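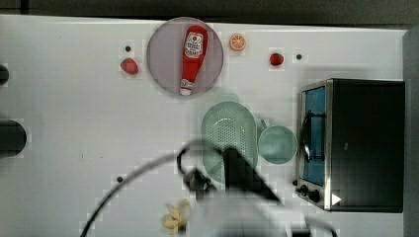

Does a written reset standard do anything for tabletop manipulation work?

Forum: Good practice and standards
Replies: 8

kiros_fikre
Original poster

We've been handed the Kinus tabletop guideline and told to follow it from January. It's 14 pages. I've read it twice and I'm not convinced, so I'd like to hear from people who have lived with it or with something like it.

The part that bugs me is the reset section. Every object gets a "home region," the operator puts everything back between episodes, and a second person signs off. On a toy kitchen setup with a plate, a ketchup bottle, fruit, a colander and a toaster oven, that's a lot of putting back. And what do you get for it? A policy that has learned the strawberry lives to the left of the plate. I can do that with a lookup table.

Then there's a rule about cables ("shall not enter the work area in any overhead view"). Whoever wrote that has never run an arm over a table. Cables go where the arm goes. Either everybody breaks the rule on day one or everybody stops reading the guideline on day two.

Has anyone seen evidence that this kind of paperwork improves results? I mean numbers. I've had my fill of slides.

diarmuid_g

We ran under an older version. It works fine if you ignore a third of it.

The home regions aren't meant to be fixed for the whole collection. Section 3 says you pick a layout, hold it for a block, then move to another one. People skip that paragraph and then complain that the layouts never change. With no block structure at all you can't tell whether a failure came from the policy or from somebody nudging the pan.

Agree on the cable rule. We wrote "routed as consistently as practical" over it in pen and moved on.

kiros_fikre

"As consistently as practical" is how you write a rule you don't plan to check. Who decides what's practical? The operator at the end of a long shift, that's who.

And I did read the block paragraph. It never says how long a block is. Ten episodes? 2,000? If two labs can both claim to comply and one changes layout every hour while the other never changes it, I don't know what the claim is worth.

kedir.abdella

Kiros is being a bit hard on it, but he's right about the block length. We asked Stasico (they do our compliance reviews) and got told it was "at the discretion of the site." So now we have a certificate that says we used our discretion.

Where I'd push back is on object state. That's the part of the guideline I'd keep if I had to throw out the rest. Write down orientation as well as position. A bottle lying on its side with the cap toward the operator is a different start from the same bottle with the cap away, and most logs I've been sent just say "bottle on plate." A colander is worse.
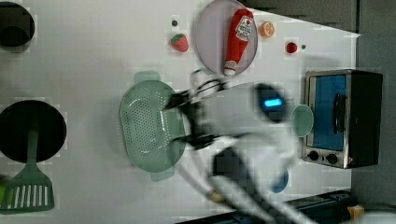

Colander held at the rim; bottle on its side on the plate, oven over to the right.

If all your log says is "colander, picked up," you've lost where the fingers went and which way the handles were pointing. Turn it a quarter and the robot may be closing on a handle. Same word in the log, different task. We went back through 231 episodes with only the object name recorded and had to watch every one to sort rim grasps from handle grasps. I would rather have filled in the extra column.

diarmuid_g

You could get that from the video automatically though. Nobody on our side types orientation by hand anymore.

kedir.abdella

Automatically and correctly? We tried Turnex for that. It did well on the plate and the oven and was poor on anything round or symmetric. It also got worse whenever the arm was over the object, and that's the moment you care about. I'm not going to put a machine label in a field the guideline calls "verified" until somebody checks a sample of them.

asnakech_a

Can I bring up the thing the guideline has almost nothing on? Wrist views.

All the acceptance rules are written for the overhead camera. Objects visible at start, nothing hidden at the end, work area clear, and so on. Fine. Then there is one line saying wrist video "shall be in focus and free of glare." I review wrist video most of the day and I'd like to meet the person who thinks you can pick up a shiny kitchen toy without glare.
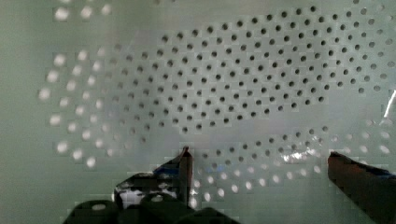
By the letter of that line I'd be rejecting a good share of every close approach, and the close approach is what the wrist camera is for. What I need is a rule about what has to remain visible. Can I see both fingers? Can I tell which surface they're going toward? If yes, I don't care about a bright streak on the plastic. If all I can see is holes, with no edge in view, then I do want a flag on it, because I can't judge the grasp from that view alone and I have to go to the overhead. A perfectly sharp clip can fail that and a clip with glare can pass.

So I'm with Kiros to a point. The guideline measures what was easy to write down.

kiros_fikre

Thank you. "What has to remain visible" is a rule I could train someone on in an afternoon. "Free of glare" isn't.

I'd still like to see somebody show that flagged clips hurt anything. Maybe they don't. Maybe you could leave every one of them in and the policy wouldn't care, and we're all cleaning data to feel better.

fasil.moges

I sat in on two of the drafting calls, so throw things at me if you want.

The glare line came from a group working on inspection of flat metal parts. It made sense for them and it got copied across. Several of us objected. The cable line has a similar history. Neither was tested on household objects as far as I know.

On evidence: there is a small comparison in the Gebretsadik report, same arm, same objects, logged starts against unlogged starts. The logged side did better. But it was one site, and the people doing the logging were also the more experienced operators, so I wouldn't hang a standard on it. I said so at the time and it's still cited in the foreword.

The second-person sign-off I would defend. We had more than 3 operators on rotation and each had their own idea of what "next to" meant for the saucepan. A second pair of eyes got them closer to each other. It didn't need a form. It needed someone to say "that's not where you had it before."

diarmuid_g

That matches ours. The talking helped and the form went in a drawer.

I don't buy the bit about leaving every flagged clip in, Kiros. Keep them, sure, but keep the flag. If you can't separate them later you can't run the test you're asking for.

kiros_fikre

OK, I'll give you that one. Flag and keep.

Here's what I'm going to propose on our side, and then I'll see how much of it survives. Orientation goes in the log. Block length gets written down before the block starts, whatever it is. Wrist clips are judged by Asnakech's visibility test and flagged, never deleted. Sign-off is verbal. The cable rule gets struck out.

I still don't think that makes us "Kinus compliant" and I don't plan to put the words on anything we send out. Fasil, is there a way to send comments back to the drafting group, or is that closed?

fasil.moges

Open until the end of January. Send the block length one first, it has the best chance. Put a proposed wording in. Comments without one get marked "noted" and that's the last you hear of them.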